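CISTMONT, October — The Tedesco student robotics club has opened Prelomo, a simulation contest for school teams. Each team receives 400 simulator hours and submits one controller.
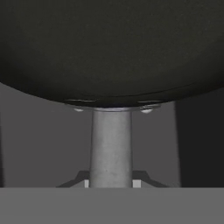
Scoring runs on Tuesday at 6 p.m. Controllers that exceed 322 MB are rejected without review.

"Students fix their models first — hardware comes later," said Katia Orlandini, club adviser. Clasomex supplies the server. Rules and entry forms are available from the club office.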